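Home Projects Data Notes Contact

Print E-mail

# Eller rack set: comparing grippers on dishes and a dish rack

Reading time: 3 minutes

Eller is a small set of teleoperated runs on one tabletop, recorded so we could compare two parallel grippers on the same arm doing the same jobs. The jobs are dull ones from the kitchen, and we love them. Dishes are thin, smooth, curved and awkward to hold at the rim, so a weak finger design shows up in minutes.
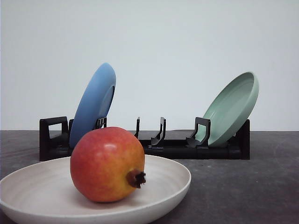
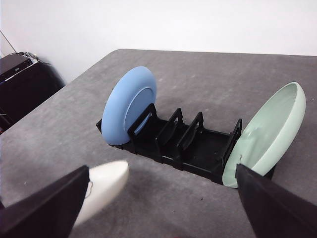
*Rack task, fixed view first and wrist view second. Blue at one end of the rack, green at the other.*

## What's in it

- 2,295 runs in total, split across 8 tasks
- 2 grippers: the Kelterex flat-finger and the Correia soft-pad
- 2 camera streams per run, one fixed and one at the wrist
- joint positions, gripper opening and motor current
- a plain text note for each run, written by whoever was driving

Every task has at least 300 runs in the plan for the next release. We aren't there yet on the two cup tasks, so check the counts in `tasks.csv` before you train on them.

## The grippers

The Kelterex is the stiff one. It closes quickly, it repeats beautifully, and it slides into a rack slot with hardly any fuss. On a thick rim it's a joy to drive! It does less well on fruit, where the contact patch is tiny and a small error in the approach sends the thing rolling.

The Correia is slower and a bit chunkier. Its pads give, so round objects settle into the grip, but they also drag on the rack dividers if you come in at a slant. Several of the failed runs are exactly that, and we kept them in because they are so useful for anybody working on approach angles.

We went in expecting a clear favourite and came out wanting both. If you only have time to try one on your own rack, start with the Kelterex and move to the Correia once your approach is tidy.

## The cameras

The fixed view is the better one for judging lean. A plate tipped in its slot is easy to read from the side, and so are the gaps between the dividers. The wrist view is better for the last bit of the approach, although the fingers take up a good share of the bottom corners and can cover the near edge of a dish. Please don't crop them out. Our best policy so far uses the fingertips as a reference, and it got noticeably worse when we masked them.

Dark rack parts on a grey surface are hard on the depth estimate. We tried three exposure settings and stayed with the middle one.

## Controller

All runs use the Zurkum controller in position mode with the force limit on. Release 1 had a bug in how the gripper opening was logged: the value was one step behind the arm. It's fixed in this release — if you downloaded the set before 16/06/2023, please fetch it again.

## Known problems

- Wrist and fixed clocks drift on long runs. Use `sync.py`, not the raw times.
- Dish names vary in the notes. The same green piece may be called a plate or a bowl.
- A few runs end early, marked `stopped` in the label column.
- Colour balance differs between the two cameras. We left it alone.

## Getting started

Unpack the archive, run `check_files.py`, then open `view_run.py` with any run number. It plays both streams side by side with the gripper current underneath — watch that trace while a plate goes into a slot, it's great fun.

Corrections and extra notes are very welcome, especially from people with other fingers on the same arm. Open an issue with the run number in the title.

Print E-mail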